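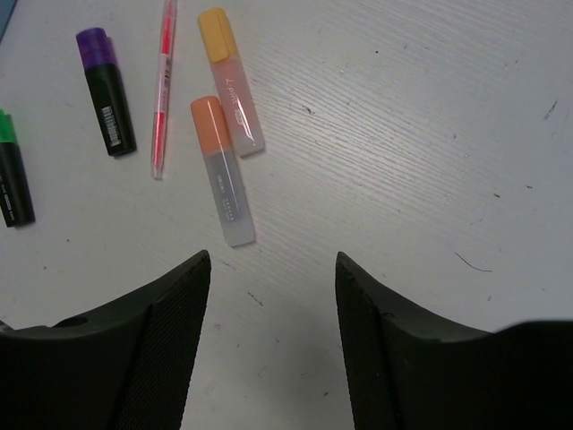 Bench tips for working next to the arms

Home | Tips | Kitchen | Workshop | Laundry | Ask Us | Back to top

I've done returns and repacking at Grandley for 9 years now, and since July a pair of robot arms has been doing a share of the pen sorting with us. A few of you wrote in after I mentioned it under the drawer-tidying page, mostly wanting to know whether I still had a job (I do!) and whether any of what we've learned is useful on an ordinary workbench. Quite a lot of it is, so I've put it all in one place.

Wipe the table first, and then wipe it again

I used to clean down at the end of a shift and call that good. Now it's the first job of the day as well, because you'd be amazed what you stop seeing on a pale top - specks, old scuffs, a stray hair. Warm water with a drop of washing-up liquid, wrung nearly dry, then a second cloth that's properly dry. Old pen marks come off with a dab of surgical spirit on a cotton bud. Try it on a corner first and don't scrub along the grain like I did, I only pushed the ink further in.

Spread things out before you sort them

Left to myself I tip the box out and dig. The arms cope far better if the pens are lying apart from one another, and once I'd got into the habit of spreading them out I found I was quicker by hand too. Two highlighters with one half over the other is the thing to look for. Thin pens are the fiddliest and I still do most of those myself. Sarita Nautiyal on the late shift puts hers down with a sheet of kitchen roll underneath so they don't wander off, and I've pinched that for screws at home.

One tray, few sections

We began with an enormous divided thing that had a place for every shade. Dreadful. Half the sections sat there with one pen in them, and whoever came on next had to learn the whole map. A three-section tray with each part a different colour does nearly everything we need, and you can shout "pink end!" across the room and be understood. If you're buying one for felt tips or fuse wire or whatever it is, go for open tops and nothing taller than your hand is wide.

Think about where the cables go

Anything that moves needs slack in its cable, and slack gets caught on sleeves. Ours go out in big loops at the sides, well wide of the part that's working, and that's how I've now got the lead on my sewing lamp as well. Check them before you sit down. Cable ties are fine but trim the tails, they're wicked on the backs of your hands.
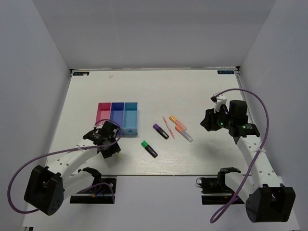 While I'm on the subject of hands, keep yours out from between the grippers. Ask for the arms to be stopped, wait until they are, and then reach in. Obadia Kimaro had us all practise this in the first week and I thought it was a bit much at the time. I don't now. Hair up, lanyard off, cardigan sleeves pushed back.

Keep a notebook by the bench

A paper one. Every time something gets dropped or goes in the wrong section, write down what it was and how it was lying. We took ours to Tumaini Mwaipopo, who looks after the set-up, and for once we had something better to say than "it's being funny again". It also settled a few arguments about who'd been leaving lids off.

What it's done to the day

The sorting used to be the bit where you could chat. I do miss that. On the other hand my wrists are better than they were, and I spend more of the morning on the jobs I like, testing nibs and matching odd caps, and less on putting green with green. There's more standing and watching than I expected, which is tiring in its own way, so get a decent mat under your feet (mine's a cheap kneeling pad from a garden centre, cut in half) and take your breaks when they're due. It's very easy to think you haven't earned one when you've only been keeping an eye on things.

We asked for the new jobs to be shared out in turn so the same person isn't always stuck setting out pens, and we got that in writing. Worth asking for early if something similar is coming to your place.

Dried-out highlighters are on the next page, under Ink and Stains.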